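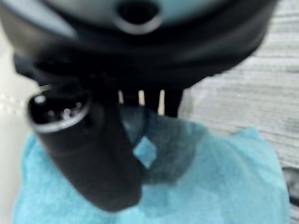 Does a thermochromic topcoat need a UV lamp to change color?
A thermochromic coat responds to temperature only, so a lamp does nothing useful for it. The lamp matters for photochromic pigment, and the two are often sold under the same "color change" label.

I have put that at the top so it gets into the list archive where people can find it. The rest is a reply to the message from Thursday, quoted below.

> From: Vasilis Janevski
> Subject: [polish-makers] Pigment sinking in clear base
>
> I bought the Flurkason photochromic powder and mixed it into
> the Prumum clear base at the rate on the bag. It looked fine
> at first. After 14 days all the pigment was on the bottom of
> the bottle, and two mixing balls would not bring it all back
> up. The swatches I painted from the top of the bottle hardly
> change in the sun. Is the powder bad, or is it me?
>
> Vasilis

Vasilis,

The powder is probably fine. Prumum clear is a plain lacquer base with nothing in it to hold solids up. Photochromic pigment for polish is normally supplied as small capsules, and in a thin base they settle. Your top-of-bottle swatches were mostly clear lacquer, so they had little to change color with.
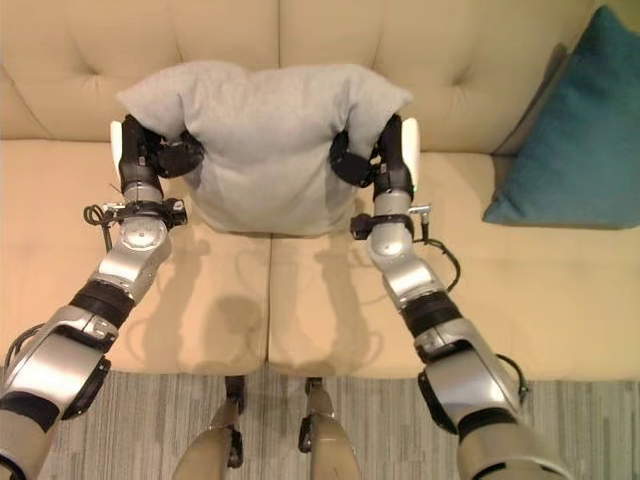
You need a suspension base. Todorova sells one, and there are others. Expect it to be thicker out of the bottle and to dry slower. Do not thin it to match your old base — you will be back where you started.

On mixing: stir by hand with a glass rod. I used a bench mixer set to 2000 rpm on one batch and got a weak color change from it. The same powder at 800 rpm for 15 minutes gave a normal one. I put that down to broken capsules, but I did not look at either batch under a microscope, so treat it as a guess. Let the air come out before you fill bottles.

On solvent: check what is in the base before you buy a large size. Strong solvents can attack the capsule walls over time. Make one small bottle, keep it in a dark drawer, and paint a swatch from it every week. If the change gets weaker from week to week and the pigment has not settled, change the base.
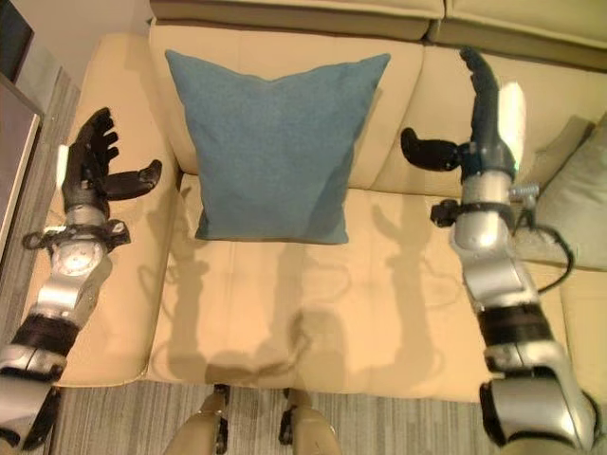 For the swatches themselves, use clear tips and put the same number of coats on each one. Keep half of every tip under foil when you take it outside, then pull the foil and compare the halves right away, before the color starts to go back. Window glass blocks part of the UV, so a sill test will read low. In December I get very little change outdoors after 3 p.m. and do my testing at noon.

The Civstead topcoat someone mentioned last month has a UV absorber in it. That is good for ordinary shades and bad for this one. Use a topcoat without it.

If you still have the settled bottle, do not try to rescue it. Pour off a little of the clear, stir what is left, and paint one tip from the bottom. A strong change there would clear the powder. Please post the result with the lot number from the bag.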